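Quilted bedspread

A quilted bedspread is a decorative bed cover made of two or more layers of cloth held together by stitching. It lies over the sheets and blankets during the day, and in warm weather it often serves as the only cover at night. Few household textiles combine so much plain usefulness with so much room for invention!

Construction

Most quilted bedspreads have a top, a thin filling and a backing. The stitching keeps the filling from sliding into lumps, and it also makes the raised pattern that people love to run a hand across. The diamond grid is the best known of these patterns. It needs only two sets of slanting lines, it hides small errors well, and it works on almost any size of cloth. Channel quilting uses straight rows, while wandering curves that rarely cross are called meander quilting or stippling.

Filling may be cotton, wool or polyester. Cotton lies flat and softens with washing - wool is warmer for its weight and springs back nicely after being folded.
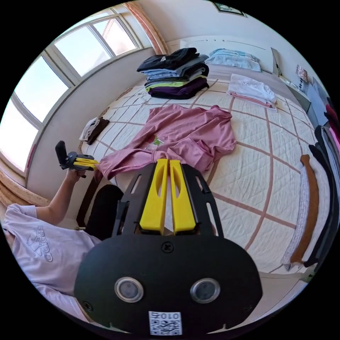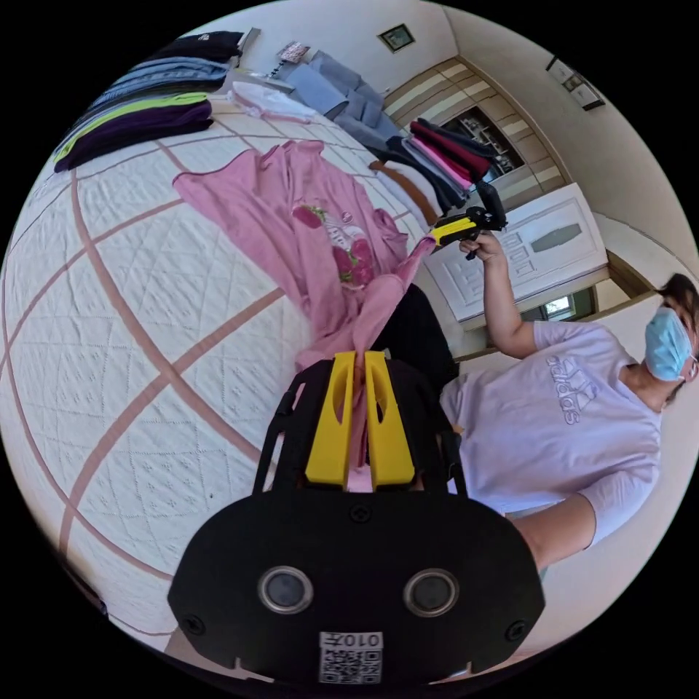 Color and layout

Stripes and large squares have stayed popular because they line up with the edges of the mattress and make a crooked cover easy to straighten. Solid white spreads, known as whole-cloth work, rely on stitching alone, and the best of them are astonishing to see in low evening light, when every ridge throws a little shadow.

The Nanmont style

The town of Nanmont is known for a heavy striped spread with a narrow bound edge. Its workshops once employed almost 300 stitchers, and the pattern book compiled by Lionel Leblanc lists 136 border designs, many of them named for local streets and fields. Seven are still sewn by hand at the Grultgate workshop, where Kwan-ho Wu revived the double-rope border after studying a worn sample kept in a linen chest. It is a wonderful piece of work, with two lines of stitching that seem to twist around each other.

Care

Cotton spreads can usually be machine washed at 30 degrees Celsius with a mild soap. Wool-filled ones are better aired outdoors and spot cleaned. Spreads in storage should be refolded along new lines every few months, as a crease left in one place will weaken the thread.

See also: Coverlet, Counterpane, Whole-cloth quilt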